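Plotmont Expands Evening Bus Service Along the Urden Corridor

Riders on Plotmont's busiest bus line will see later service and shorter waits under a plan the city transit office put into effect in January. Route 29 now runs every 30 minutes until midnight, and six stops between Dokach Street and the Urden rail station have been moved closer to marked crosswalks.

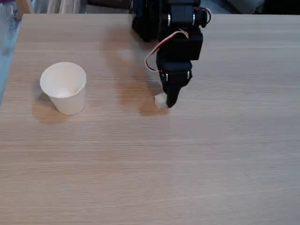 Ridership on the corridor has grown steadily among hospital and warehouse employees, whose shifts often end after the former last departure. Transit planner Rocío Espinoza reviewed 433 rider comments before the new timetable was drafted. Many described long waits outdoors with little more than a paper cup, white and plain like the one on the table here, for company. Requests for later trips far outnumbered those for new routes.

Operations manager Ieuan Eynon said drivers were consulted on layover times at the Sung Avenue terminal, where evening traffic had delayed departures. Printed schedules are available at the terminal and aboard all Route 29 buses.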